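Foro de Casa y Mesa > Comedor > Manteles y textiles

Tema: Mantel corto para mesa de cristal, ¿lo cambio o lo dejo?

kamlesh_sachdeva
Buenas tardes a todos. Primero pido perdón por mi español, lo estudio desde hace pocos años y todavía escribo despacio. Tengo una mesa rectangular con superficie de tipo cristal, de color verde pálido, y compré para ella un mantel en la tienda Brekdale. Me gusta mucho el dibujo de rombos, pero no llega a cubrir toda la mesa. El lado izquierdo queda descubierto y allí terminan siempre todas las cosas de la familia: bolsas, botellas, cajas, cables. Mi pregunta es si debo buscar otro mantel más largo o si es mejor acostumbrarse. El modelo grande de la misma tienda mide 270 cm y me parece demasiado.

Mirta_Zhuravel
Hola, Kamlesh, tu español se entiende perfectamente. ¿Cuánto mide la mesa? Sin esa medida no te podemos decir nada serio. Y sube una foto, por favor, que con la palabra "rombos" cada uno se imagina una cosa distinta.

kamlesh_sachdeva
Gracias, Mirta. La medida la tomaré esta noche, cuando encuentre la cinta métrica. La foto la pongo ahora mismo. El texto del mantel está en inglés y desde este lado de la mesa se lee al revés. 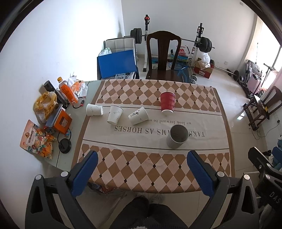

Respuestas (6)

tejedora50
¡Pero qué bonito es! Los tonos beige y marrón van muy bien con el suelo claro. Yo no lo cambiaría por nada del mundo, le pondría una bandeja en la parte verde y dentro de la bandeja todo lo que ahora está suelto (la botella de naranja, la caja, las bolsas) y ya tienes un rincón que parece hecho a propósito. Por cierto, el vaso rojo de pared ondulada me encanta, ¿es de cartón?

Lalluvside
No estoy de acuerdo con tejedora50. Una bandeja solo da permiso para dejar más cosas. En mi casa la pusimos y a la semana no se veía la bandeja. Lo primero es sacar de la mesa lo que no es de comer: el cable, por ejemplo, a un cajón. Después miras el mantel con calma y decides.

Mirta_Zhuravel
A mí lo que me molesta es la franja con letras. Leo "TAKE", "AS HORSES" y una parte me la tapan los vasos. Un mantel con frases cansa pronto, y si además lo tienes que leer del revés, peor. Dale la vuelta por lo menos.

kamlesh_sachdeva
Respondo en orden. El vaso rojo lo compró mi hermana y no sé decir de qué material es, le preguntaré. Sobre la franja: yo me siento en el lado de enfrente, por eso el texto está puesto para mí. Comprendo que para las visitas no es cómodo, pero las visitas vienen poco. Lo del cajón me parece un consejo muy justo, aunque mi único cajón libre está ya lleno de servilletas.
He medido también la mesa. De la parte verde quedan al aire 50 cm. Es más de lo que yo creía.

Lalluvside
Con 50 cm descubiertos no hay bandeja que valga. O mantel nuevo o camino de mesa a lo ancho, en marrón liso, que tape justo esa punta. Los de la marca Vista se venden por metros y te los cortan en la tienda. Yo pagué 11 euros por el mío en septiembre y lo lavo con lo demás.

tejedora50
Dos telas distintas en una misma mesa, no sé... Si una es de rombos y la otra lisa puede quedar bien, pero el borde se va a levantar. Y Mirta, perdona, a mí las letras me parecen lo más simpático que tiene. Sobre gustos ya se sabe.

Mirta_Zhuravel
El borde no se levanta si se ponen unas puntadas por debajo. Yo cosería el camino al mantel directamente, marrón con marrón, por el lado izquierdo, donde ya tiene esa orilla oscura.

kamlesh_sachdeva
Esta idea me gusta mucho, porque la orilla marrón esconde bien la costura. Coser no es mi fuerte, pero una vecina tiene máquina y le voy a pedir el favor. ¿Debo lavar primero la tela nueva, antes de cortar? He leído opiniones contrarias.

Lalluvside
Lávala antes, siempre. Si es algodón, encoge.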